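Gisura teaching table, pre-session check
Checked by Hagos Wubshet, 12 February 2019

Marker plates on both grippers: OK. I wiggled them and they stayed put.

Cables along the forearms: OK, but please leave some slack at the elbow! Mine tugged all morning.

Board: needs a wipe, I keep saying it.

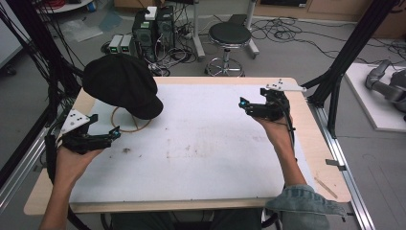 Item 4, cap and rope ring task, both grippers in hand, blue lights on.

Floor cables: FAIL. Too many by the towers and the stool, and I step over them every time I get up. Can we get covers before April?

Sleeves: roll them up past the elbow if they're baggy (talking to myself here).

Demos saved before the break: 15. Three thrown out, I dropped the cap.

Next check goes to whoever has the Kassa table.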